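Vokel Task Chair, Pale Gray

Sold by Villa Office Seating, Vundirthorpe
Item 667

Every office chair leads two lives. For part of the day it holds a person, and for the rest it holds whatever that person took off when the heating finally came on. Most makers design for the first and act surprised by the second. The Vokel has a curved back in smooth pale gray plastic, and the curve is kind to a hooded sweatshirt. Drape it over the top and go get your coffee.

The middle of the back is a dark gray padded panel with black mesh-textured areas. It feels firm for the first week and then you stop thinking about it, which is about as much romance as anyone should expect from a chair.
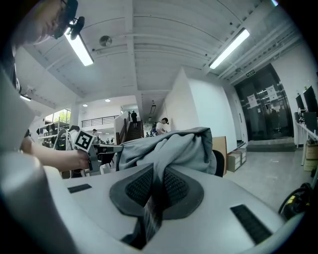
We do get asked about coats. A light jacket or a hoodie is fine. A wet November parka with keys, a phone and a sandwich in the pockets will tip the balance of any chair on casters, ours included, and we'd suggest a hook. We sell those too, at a price that will not ruin you.

Cleaning: wipe the plastic with a damp cloth. Vacuum the pad with the brush end. Please keep bleach away from it, however bad the soup was.

Seat width: 46 cm
Returns: 30 days, in the box, with all the bolts
Warranty: 2 years on frame and casters
Color: pale gray with dark gray pad
Assembly: one hex key, included, soon to be lost

Ships flat from our Kostesow warehouse. Pickup in Vundirthorpe is free if you bring a car bigger than the box.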